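Teaching by Demonstration (robotics)

Teaching by demonstration is the business of showing a robot what to do instead of typing it all out as code. You do the job yourself, the machine's software gets a record of how you moved, and a program learns to produce similar moves. I've been keeping this entry going for the Haworth hobby wiki for a while now, so forgive the first person (our style guide allows it!).

Main approaches

Kinesthetic teaching means grabbing the arm and pushing it through the motion. It's great for short jobs, but your own hands get in the way of the cameras and a stiff arm wears you out fast.

Teleoperation means driving the robot from a distance, with a joystick, a VR controller or a smaller "leader" arm that the big one copies. I learned on a leader arm at Clivley and I still like it best, mostly because you feel the robot's limits right away. If it can't reach the back of the table, neither can you.

Hand-held grippers skip the robot altogether during teaching. You carry a pair of jaws with a camera mounted on them and just go do the chore, in a real kitchen if you like, and the path of the gripper gets worked out later from the video and motion sensors. The Kundero set I looked through has 3,000 demonstrations recorded this way, most of them table chores: sorting, stacking, putting chopsticks in a holder. 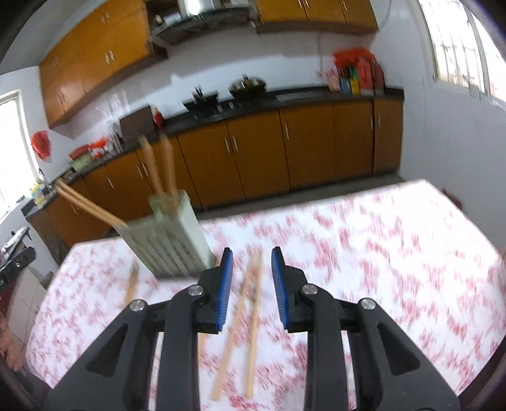
Thin things are murder, by the way. A chopstick lying flat gives the jaws very little to hold, and a small error in height means you either miss it or press into the table. People fix this without thinking (we tilt, we nudge, we try again), and I'd leave those retries in the data, so the robot sees how to recover.

How much data

It depends a lot on the task. The Zislow notes suggest 50 demonstrations for one fixed setup and 2,000 if the room and objects keep changing. I'd start small, test, and then record more of whatever goes wrong.

See also: Imitation learning, Teleoperation, End effector

Last edited 29 August 2022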